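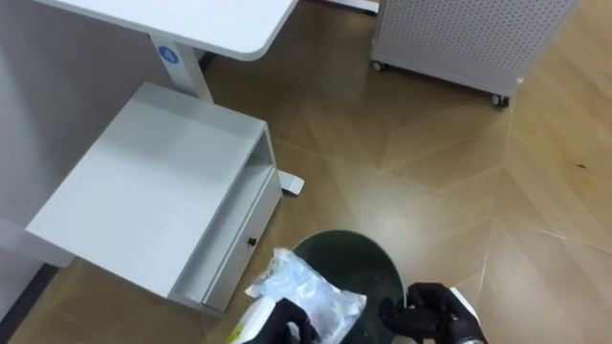
Posted by Ysaline Lebrun on 10th March
Filed under: Work, Home

I stopped working from home in June and went back to renting a desk in town. People keep asking how it's going, so I'm writing it down once.

The room is in Dorville, over a shop that sells curtain fabric. I pay 135 a month for a fixed desk, a drawer unit and the use of the kitchen. A floating desk would have been cheaper, but I translate manuals and I need my dictionaries in the same place every morning. Yes, paper ones. The bus takes 42 minutes each way, longer when the bridge at Plistow is down to one lane.

The first month was bad. I had forgotten how tiring it is to hear other people on the phone. Kiri Te Moana sits across from me and sells boat insurance, and I now know more than I want to about hull surveys. I bought ear defenders, the kind meant for mowing, and wore them until August.

What changed is that I finish on time. At home I would drift back to the kitchen table at nine at night to fix one paragraph and still be there at eleven. Now the files stay on the office machine. If a client writes in the evening they get an answer the next day. One complained. The others didn't seem to notice.

Money is the part I was unsure of. Rent and bus passes together cost me more than 193 a month, and I expected to regret it by winter. I have taken on one extra job, a set of pump manuals for Rashidi, and that covers most of it – the rest comes out of what I used to spend on heating the spare room.

I miss the cat, and eating lunch in the garden. I have signed up again through June and will look at the numbers then.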